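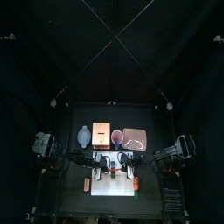

I've been on the packing side at Grirkinside for longer than I care to say, so when the Stemel two-arm cell arrived in September I was ready to dislike it. After a season of sharing a room with it, I've warmed to it a good deal.

Cord work is what we bought it for. Threading and tying used to leave my thumbs sore by dinnertime, and the Stemel will hold a thin red cord taut over a little green block for as long as you like, which my hands never would.

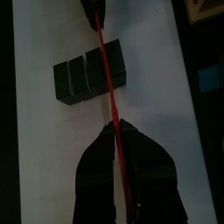 What it changes for the rest of us

We do less pulling and more laying out, checking and putting right. I miss the chatter of the old bench – it's a quieter job now – but the 2 of us on lates go home less tired. Training took 5 shifts, and the Clindport handbook could do with plainer English. The Duangkaew cell we tried before was cheaper, though fussier about where you put things.

Would I have it again? Yes, gladly, but ask your packers before you sign anything. Ours were told afterwards, and it stung a bit.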